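The Loudest Quiet Record of the Year

I've been listening to Védís Bundgaard play guitar for 11 years now, and I still can't work out what her right hand is doing. I've sat three feet from it. I've watched it on other people's phones in the back of the van. No use!

So when the new Temari album showed up in July I did what any sensible fan would do and played it before breakfast, then again with the lights off, then called up the band to see if they'd let me come and bother them. They said yes, which was sweet of them, and I drove out to Misgate with a bag of pastries and a list of questions I mostly forgot to ask.

Misgate is the studio Prasanna Mridha runs at the end of a gravel road, and it's smaller than you'd think from the sound of the drums. The band made all nine songs there, playing together in one room with the doors propped open between takes. Ayuba Acheampong, who plays bass and does most of the talking, told me they'd tried it the other way first. "We had a whole version done in pieces, everybody at home," he said. "It sounded like four people being polite."

The version you'll hear isn't polite. "Sydorenko" starts with Védís alone on a cheap hollowbody, tuned so low the strings rattle, and by the second chorus she's leaning on one note for so long that I started laughing. Prasanna wanted to trim it. He was outvoted, and he's still a bit sore about it (he made the face again when I brought it up).
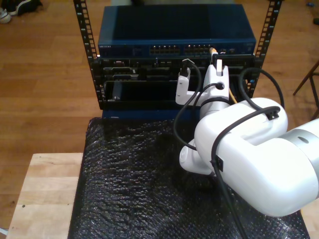
Five Strings and a Bad Cable

I did remember to ask about gear, because I know what you people are like. Védís has a wall of pedals at home and used two of them here: a fuzz she's had since school, and a tape echo that Melur Hartono, the band's drummer, found at a yard sale. The amp is a little Tustamico combo with one speaker. She broke her high E on the first evening, didn't have a spare, and cut "Orchard Road" on the other five. You can hear her reach for it once, right before the bridge.

And the crackle at the top of the last track? Bad cable. Melur loved it, so in it stayed.

Hatice Ekinci sings like she's telling you something across a kitchen table, and I think this is the first record where the guitars give her the space for it. On the older stuff she had to shout over Védís. She doesn't mind me saying so. "I had to shout over her at dinner too," she said, and took the last pastry.

They pressed 500 copies on vinyl for the fall shows, and the rooms are tiny. The one I'm going to holds 100, and that's with the pool table pushed against the wall. I asked Ayuba if they'd thought about somewhere bigger and he said sure, they think about it every time they load the organ up the stairs.

Before I left, Védís played me something new on an unplugged guitar, sitting on a flight case with her coat already on. It had no words yet and the middle part fell over twice. She wouldn't let me record it, so I hummed it the whole way home, and by the time I got to my own driveway I'd lost the tune.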